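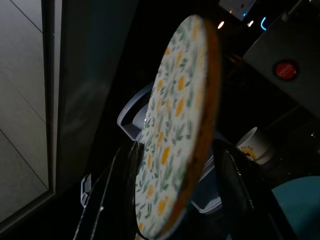 Un posavasos redondo con estampado de flores, sujeto entre los dos dedos de la pinza y visto desde la cámara de muñeca.

Preguntas frecuentes sobre la recogida de demostraciones

Esta página está dirigida a las personas que graban demostraciones para el proyecto Plillska, tanto en la sala de Carrasco como en la de Candwood. La mantiene Vimala Naidu. Última revisión: martes 3 de noviembre.

¿Qué es una demostración?
Una ejecución completa de una tarea, desde la posición de reposo del brazo hasta que vuelve a ella. Incluye el vídeo de las cámaras, las posiciones de las articulaciones, la apertura de la pinza y la frase que describe la tarea. Si falta cualquiera de esos elementos, el episodio no entra en el conjunto.

¿Necesito experiencia previa con robots?
No. La formación inicial dura una mañana y los primeros 5 episodios de cada persona se revisan con ella delante. No se usan para entrenar.

¿Cuántos episodios se graban por tarea?
70 por tarea y sala. El objetivo para diciembre son 700 episodios válidos en total. Los descartados no cuentan, pero sí se guardan.

¿Puedo repetir siempre el mismo movimiento si me sale bien?
No conviene. El modelo aprende de las diferencias entre episodios. Cambie la posición inicial del objeto, su orientación y el lado por el que se acerca la pinza. La hoja de variaciones indica qué toca en cada bloque.

¿Cómo se cogen los objetos planos y redondos, como posavasos o salvamanteles?
Por el canto, con un dedo a cada lado del objeto. Cierre despacio y pare en cuanto quede sujeto. Es normal que el disco quede inclinado entre los dedos; mientras no resbale, siga con la tarea. No intente enderezarlo contra la mesa.

El objeto tapa casi toda la vista de la cámara de muñeca. ¿Es un problema?
No. Ocurre con cualquier objeto ancho y el modelo debe aprender también con esa vista. Guíese por la cámara fija para el resto del recorrido y no cambie el agarre solo para despejar la imagen.

¿Hay que ordenar la zona antes de grabar?
Retire únicamente lo que pueda chocar con el brazo. Los vasos de papel y demás objetos de uso corriente pueden quedarse. Un fondo siempre igual da un modelo que falla al cambiar de sala. Lo que no debe aparecer son documentos con datos personales ni caras.

¿Qué iluminación se usa?
La que haya en la sala. Se admiten episodios con poca luz si el objeto se distingue bien en la cámara de muñeca. No toque la exposición a mitad de un bloque.

Se me ha caído el objeto. ¿Borro el episodio?
No borre nada. Si puede recogerlo con el brazo, hágalo y termine la tarea: marque «recuperación». Si ha caído fuera de alcance, detenga la grabación y marque «fallo». Mitsuko Sugiyama revisa las dos categorías por separado.

¿Cómo se redacta la frase de la tarea?
En infinitivo, con el objeto y el destino: «Poner el posavasos de flores junto al vaso». Sin marcas comerciales y sin adjetivos que no sirvan para distinguir el objeto de otro que esté a la vista.

¿Cuánto espacio ocupa un episodio?
De media, 136 MB con todas las cámaras. La copia al servidor de Brornside se hace al cerrar la sesión. No apague el equipo hasta que el indicador de subida desaparezca.

¿Puedo traer objetos de casa?
Sí, siempre que quepan en la pinza y no sean de vidrio ni tengan filo. Dé de alta el objeto en el catálogo antes de la primera grabación, con una foto por cada cara. Se devuelven al terminar la campaña.

¿Quién decide si un episodio es válido?
Primero un filtro automático, que comprueba la duración y que no falten datos. Después una persona que no lo haya grabado. Si no está de acuerdo con un descarte, escriba en el hilo de la sesión indicando el número de episodio.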